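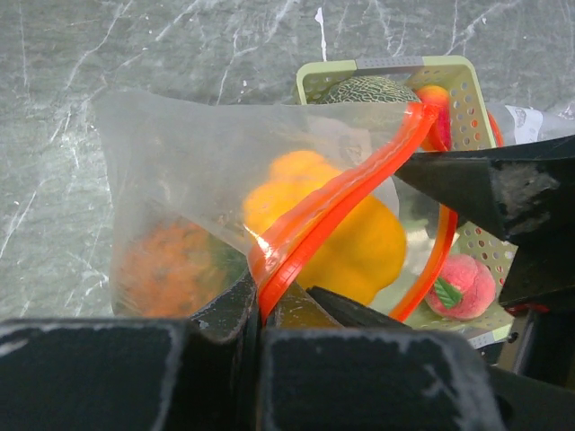

4.2 Staying on the course

So, the maps. I went into this part of the study fairly sure that the fixed orienteering course at Plornach was losing people through bad maps, and I'd half written the section in my head before I'd read a single return slip. The course has wooden posts with a letter on each one, you pick up a map from the box by the car park, and you find the posts in whatever order you fancy. Plenty of people set off. A good many of them come back with half the letters missing (or never post the slip at all, in which case I know nothing about them, and I'll come back to that in 4.4).

What I did first was walk it myself with the old Saltus map, the one printed at a scale where a thumb covers most of the pond. I got lost between the birch wood and the lower field, in broad daylight, on a course I'd helped to clear! Then I walked it again with the newer Gautier map and got lost in exactly the same spot. That took some of the wind out of my theory.

The trouble there seems to be the path. On both maps it forks just after the stile, and on the ground it does nothing of the sort for another long stretch, as the left branch has grown over and people have worn a new one further along. Anybody who trusts the paper turns too early and ends up in brambles. Anybody who trusts their feet is fine, but they don't know they're fine, and that worry is what sends them back to the car park.
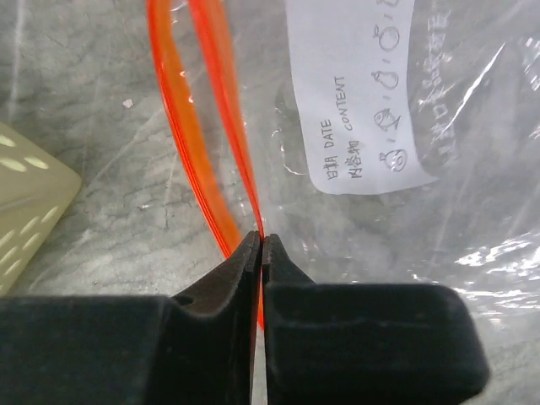 I should say a bit more about worry, as it came up all over the slips and I hadn't left a box for it on the form. People wrote it up the margins. They weren't bothered by distance, or by hills, or even by mud (there is a lot of mud, the lower field drains badly from autumn right through to spring). What put them off was going a long way without any sign that they were still on the course. I've started calling these bits "quiet legs", and there are 2 of them at Plornach: the one after the stile, and the one that skirts the old quarry. The quarry leg is 500 metres from post to post with nothing in between except a bench facing the wrong way for the view.

Dirno, which I used as the comparison course, has longer legs than that and hardly any grumbling. I think the reason is the wall. You can follow it with your eyes nearly the whole way round, so even when you've no idea where the next post is you know where you are. I can't prove it with slips alone. Still, when I asked people at the finish to draw their route from memory, the Dirno drawings nearly all began with the wall, and the Plornach ones began all over the place. 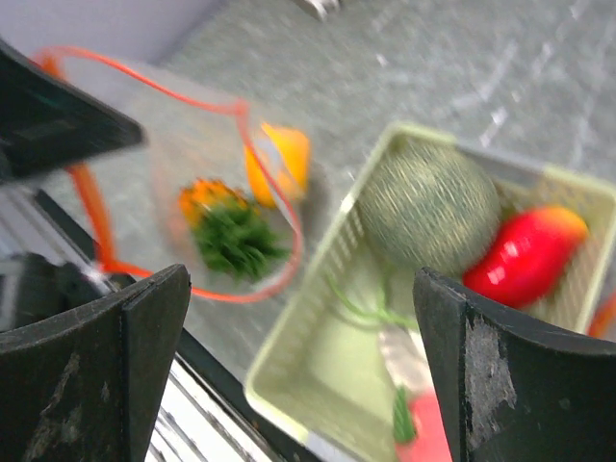 We only carried on because we could hear the road, one return slip from the quarry leg said, and if it had been windy we'd have gone home. I like that one very much, and it changed how I did the rest of the walks. From then on I stopped every so often and noted what I could hear as well as what I could see, which is not something I'd planned for and makes the June walks richer than the earlier ones. Please bear that in mind when reading the next table, the early rows are thin.

I did try one small fix while the study was running. With permission I put 4 extra markers along the quarry leg, plain discs with no letter, low down on the fence where the strimmer wouldn't get them. They give nothing towards the score. All they say is that you're still on the way to somewhere. Slips from the weeks after that had fewer margin notes about the quarry, though the weather had cheered up by then too and I wouldn't hang much on it.

Not everyone was pleased, mind you.

Figure 2. Yellow dragon fruit in a clear zip-top bag. 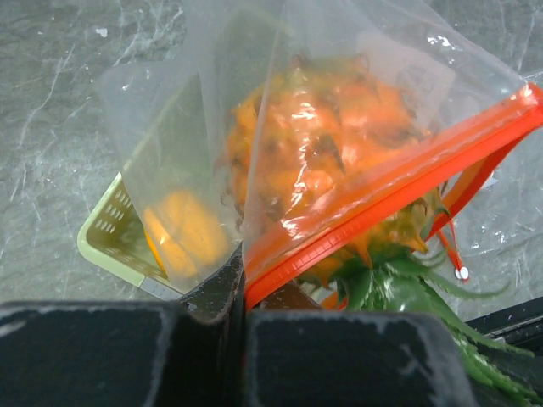

If you're going to hold my hand along the fence you might as well tarmac it, wrote one regular, who went on to ask for the discs to come down before the autumn league. It's a fair point and I've gone back and forth on it. Club runners want the navigating to be the hard bit, and a family with a pushchair wants to get round before lunch, and both are using the same posts. My own feeling is that the discs could be left off the competition map and kept on the family one, but that means going back to two maps, and the box by the car park only has room for one sort unless somebody builds a bigger box.

The overgrown fork I would simply redraw. I've marked the new branch on my own copy and passed it on with the slips.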